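Pemine 6 review: a task planner that wants to be trusted

Pemine is a planning and perception package for two-armed setups, and version 6 is sold on one promise: you name the job, it works out the steps. I gave it laundry, with a dryer, a basket and a lot of dark clothes. I'd call that a fair test. The vendor, Nilsuwan, may not.

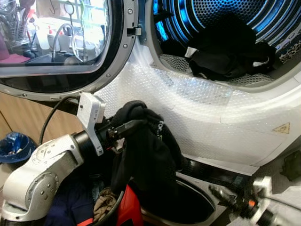
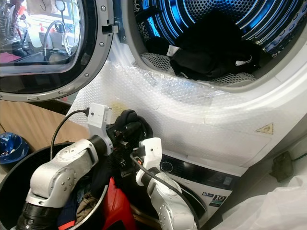

Black sock in the gripper, black clothes in the drum, both times.

Start with the good part. The timeline view is excellent. Every step the planner picks is logged with the mask it was looking at, and you can scrub back and see why it chose a grasp. I'd pay for that alone, if they sold it alone.

The segmentation is where I stop nodding along. Dark fabric on dark fabric gets merged into one object, and the confidence score stays high while it happens. Out of 648 planned grasps over my trial, 309 needed me to step in and redraw a mask or cancel the move. The brochure talks about "hands-off sorting." My hands were on the keyboard most of Friday.

Replanning is slow too. Change one mask and it rebuilds the whole sequence for both arms, about six seconds each time. Jintana Suwannarat, who shares my bench, runs the older Julgate planner and gets a new plan before I've let go of the mouse. Julgate has an ugly interface and no timeline – but it does let you lock one arm's plan and edit the other.

Support told me the lighting was to blame. Maybe. A package meant for homes should cope with a lit drum, and the settings page has nothing for exposure beyond an "auto" box.

Calibration was painless, I'll give them that. The license is yearly and tied to one machine. I've let the trial lapse and will look again when the Festville update ships, provided somebody has fixed the masks by then.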